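Toast cell – crumbs in the gripper joints, how often do you clean?

flusik_9 wrote:
Running the Beminska toast cell, two arms, one toaster. Right gripper started sticking on close after 300 cycles. Pale specks all over the fingers, worst at the tips. I think its crumbs in the linkage.
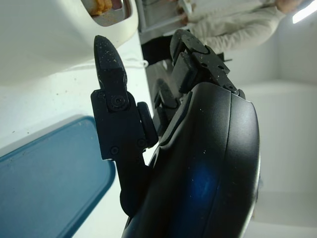 No fault code, just slow. Wiping the tips every 4 hours. Not enough??

nisbetcell replied:
Dry brush, never a wet wipe. And no compressed air – blows it straight into the pivots.

mikton13 replied:
Disagree on air. Low pressure, fingers open, been fine for 13 months here. I'd look at your handoff first. Too much squeeze = more crumbs.

flusik_9 wrote:
Handoff is person to gripper, right over the tray side. Force is at 9 in the Mikton menu.

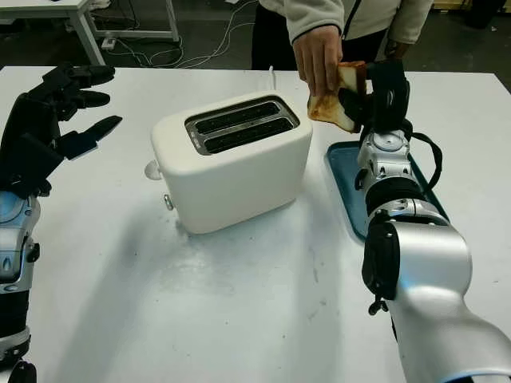
Right gripper on the toast, left hand parked open

mikton13 replied:
9 is way high for bread. Try 4.

nisbetcell replied:
Force wont fix whats already in there. Pull the pads, check the screws while your at it. Do the hand too.

flusik_9 wrote:
ok, dropped to 4. Going over the hand next, screws first.

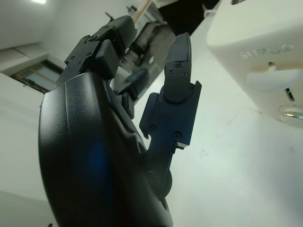
Finger screws, hand next to the white plastic housing

nisbetcell replied:
Still say no air.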